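Tubes, racks and the art of leaving things out

Zyanya Cortés and the Kernside group have spent the months up to July teaching a pair of robot arms to put test tubes back in a rack, a job most of us learned in one go and have resented ever since. Their write-up is out, and it's more fun than the title (which I'll spare you) lets on.

The question was simple enough. If you have 3559 recordings of people steering the arms through the job, do you need all of them? The team's sorting method, Drelum, scores each recording by how much dithering goes on in it: hovering over a tube, closing on thin air, setting off for the rack and thinking better of it. The worst of them get thrown out. That left 3000, and a policy trained on those did better than one trained on the lot. So 559 recordings of honest human effort were making the robot worse, and I'd like to know how many of them were done after lunch.

Gains were biggest when a tube lay at an awkward angle to the rack. With the full set, the arms picked up their teachers' habit of stopping to consider the matter, and sometimes considered it until the clock ran out. With the trimmed set they got on with it. Over 65 test runs the cleaned-up policy timed out 6 times. The group is still working out what to do when both arms fancy the same tube, a problem Berix users will know well from their own shared bench.

Wrist cameras do most of the looking. A fixed overhead camera was tried at the Salinas site and dropped, as the arms kept getting in its way at the one moment that mattered.
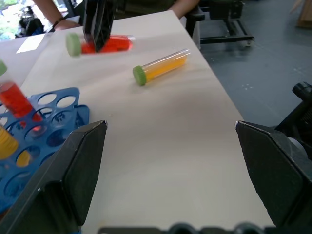

Could the same sorting be done by hand?
It could, but someone would have to watch every recording and agree with a colleague on what counts as dithering. Zyanya tried it on a small batch and gave up when two people marked the same clip "careful" and "hopeless".

The scoring code is promised once the comments in it have been made fit for visitors. Questions to the Kernside group, who would also like their good stopwatch back.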